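Home | Forums | New posts | Search | Log in

Avinus Home Talk > Small rooms > Cords, floor outlets and a long curtain

Print this thread | E-mail this thread

pleatsandthankyou
Hello all, I've read this board for ages and finally have a problem worth posting. We hung the long Burholm curtain in April (168 inches of track, and yes, my shoulders remember every one of them) and I love it to bits. It turned the big back room into two friendly halves. The trouble is down on the floor. The outlets there sit just in front of the hem, and there's a thin white charging cord that loops out over the boards toward my Fidberg piece, the honey-colored one with the rounded edge. Then there's a power adapter living on top of the wood with its black cable. I'd like all of it to look calmer without drilling into anything I'm fond of.

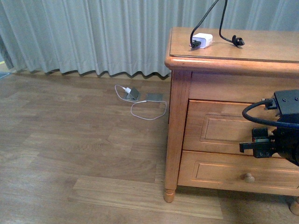 Can a charging cord be run under the curtain hem instead of across the open floor?

It can, as long as the cord lies flat, the fabric doesn't pile up over the plug, and the curtain isn't going to be pulled back and forth over it all day.

mudroom_mabel
Oh, I do like that curtain! I'd leave the cord in front of it, though. I had a setup very much like yours, and every time I drew the curtain I dragged the charger along with it. Get a shorter cord and be done. Mine is just long enough to reach the phone, and I've never once wished for more.

threequarterplane
I'm going to disagree with Mabel, kindly. A short cord means you're bending down to the floor every time you charge something, and some of us have knees to think of. Use the drawer! Set the adapter and a small power strip with its own switch on the shelf side of the room, bring one lead up the back leg, and keep only the loose ends in the drawer for when they're not in use. Does yours pull out smoothly?

pleatsandthankyou
It does, it's on a metal slide and glides like a dream. I hadn't thought of the drawer at all, I'm embarrassed to say, and I've been meaning to put something useful in it for weeks.
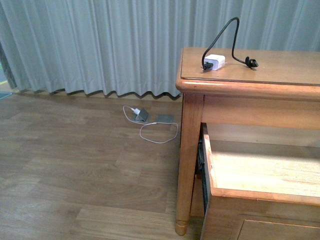

I'd want a liner first, because the bottom is nice pale wood and I know how black cables can rub. My sister-in-law swears by cork. I have half a roll of felt left over from doing the dining chairs, so it will probably be felt.

mudroom_mabel
Felt collects fluff. Cork, cork, cork. And please don't shut a working adapter up in a drawer, they need some air. Loose ends only, as threequarterplane said.

outlet_annie
Coming in on the floor outlets. Close the flap on any you aren't using, and run the vacuum brush over them now and then (grit in the hinge is what ruined one of mine). The electrician who looked at ours wanted 200 dollars to swap the pair for a single one with a side notch, and I said no thank you and bought a cord cover from Woldemariam for 49. It's a soft beige strip, it lies flat, and after a year I still like it.

threequarterplane
49 dollars for a strip of rubber! I used a fabric sleeve and a few dabs of removable putty. On a wood-look floor I'd be nervous of anything with strong adhesive anyway.

outlet_annie
Mine has no adhesive. It just sits there and behaves itself.

pleatsandthankyou
You two are cheering me up no end. I spent this morning trying the cord in different places and standing back with my coffee to look.

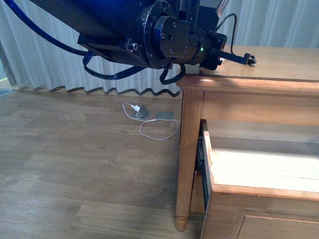
What I keep coming back to is how much the curtain does for the room. The pleats make a lovely quiet background, and so the cables bother me more than they did when there was only a wall behind them. I was quoted 800 for built-in cabinets along that side before we settled on fabric, and I'm so glad we didn't. Would anyone shorten the hem, by the way? My husband thinks it should touch the floor.

mudroom_mabel
Leave the hem alone! A bit of clearance keeps it clean, and that wavy bottom edge is half the charm.

threequarterplane
I'm with your husband. To the floor, or it looks like outgrown pants. Sorry.

pleatsandthankyou
Ha! I won't be reading that one aloud at home. For now the hem stays. I think I'm going to try Mabel's shorter cord first and keep the long one for the other half of the room.
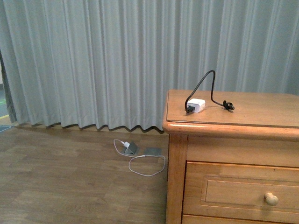

I'm also tempted to turn the furniture a little so the front leg isn't so near where the cord wants to go, but it's heavy and I'd like a second pair of hands for that. If the short cord turns out to be a nuisance I'll order the beige strip. Annie, does it come in a lighter brown? My floor has one plank that's yellower than its neighbors and I've given up matching anything to it.

outlet_annie
There was a tan one when I bought mine. Ask them for a sample piece, they mailed me two.

Contact us | Copyright Avinus Home Talk | Back to top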